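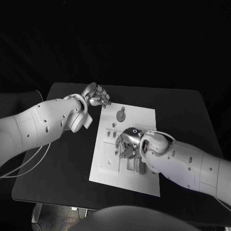

Task board on the square table, black backdrop behind.

From: Áine Sheehan
To: Wasberg bench list
Subject: Re: Board position and table finish
June 2021

Aisling Ní Bhriain wrote:
> Are you still putting the board near the centre of the table? On ours
> (the Zabala top, light grey) the white edge is hard to pick out, and
> the board creeps when a part is pressed home. Tape left residue.
> Also, what size is your top?

Near the centre, yes. The dark top gives a clear outline on all four sides of a white board. If you can't replace the light grey one, a matte black sheet under the board will do, provided it extends well past the edges. Gloss is worse than grey.

On creep: I stopped using tape in August. A rubber mat, 200 mm by 179 mm and nearly 6 mm thick, sits under our board and it has not shifted in 11 sessions. Wipe the underside first with a damp cloth and let it dry. The Trumton mats are too soft and the board rocks at the corners.

I don't have the table size to hand. It is the square Jornau one, and the colour is listed as charcoal. I will measure it when I am next at the bench.

One question back: do you rotate your board between runs, or keep the same edge to the front? Our notes don't say, and I would like both sites to match before the parts are reordered.

Áine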